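About Us

Print this page | E-mail this page

Grisovora is a small school for table setting and serving. We are located in Ernstead, on the second floor over the old market hall, and we teach people how to lay a table, how to stack and carry plates, and how to bring a dish to the guest so that it looks as the cook wanted it. The subject sounds narrow. Our students usually think the same in the first hour, and by the second day they ask if the course could be longer.

The school was opened in July with one room, a borrowed cupboard and 21 students. Today we have two teaching rooms, a washing room and a storeroom, and 352 people have finished the basic course. Many of them work in guesthouses, canteens and family restaurants near Ernstead. Others came only because they like to receive guests at home, and they are equally welcome with us.

What we teach

The basic course takes 21 hours and is divided into seven meetings. We begin with the empty table: how to wipe it, how to check that it does not move, how far a chair should stand from it. After this we go to plates, and we stay with plates for a long time. A student learns which plate goes under and which goes over, how much of the lower plate should remain visible, and how to put down a stack without noise.

Color is a part of this work which is often forgotten. We do not have a rule that everything must match. We prefer a dark plate below, a quiet one between, and something with shine on the top, if the meal is small. A white plate gives the eye a rest between two strong colors. It does not need to lie exactly in the center, and we let the students move it a little and look again from the side of the guest.
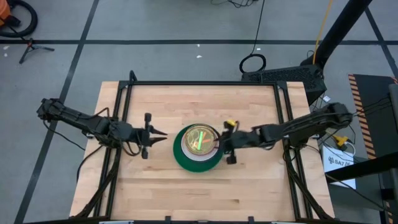 Green plate, white plate and gold-colored dish on one of our wooden tables.

Our tables have wooden tops and no tablecloth. We decided this early, after long discussion. A cloth forgives many things, it hides the sound and it hides the marks, and a beginner should first learn without it. Tablecloths and napkins come in the fifth meeting. The wood is wiped after each exercise and oiled twice in a year, which we do ourselves.

Our tableware

In the storeroom we keep more than 300 pieces. The greater part was bought from Ung, a dealer in used restaurant goods, who closed a hotel stock at the time when we opened. These plates are not a complete set, and we are glad for it. In real houses the sets are also not complete, and a student who can make a nice table from five different series will have no difficulty with one. The newer pieces, among them the series we call Vatico after the street where we found them, are used in the advanced course.

Broken plates are written in a book and no student pays for them. In the first year we lost 73 pieces. In the last year it was much fewer, partly because we changed the shelves. The heavy plates are now at the height of the hip and the bowls are above. Please do not put bowls in bowls if the rims are of different size, they stick together and it takes warm water and patience to separate them.

How we work

The groups are small, so that every student has a table for himself or herself. The teacher shows an exercise once slowly and once in normal speed. Then the students try it, walk around, and look at the other tables. We speak about what we see and we try to be polite, also when the forks are on the wrong side. There is no final test. At the last meeting each group sets a long table together and we eat at it, and the washing afterwards belongs to the course.

Visiting us

You may visit the storeroom and both teaching rooms on open afternoons, which are announced on the door and at the reception. The stairs are steep, but there is an elevator from the yard. If you want to give us plates or bowls which you do not use any more, please write before and tell us how many and what diameter. Glasses we can unfortunately not accept, the glass cupboard is full.

Page last changed: 4/16/21

Print this page | E-mail this page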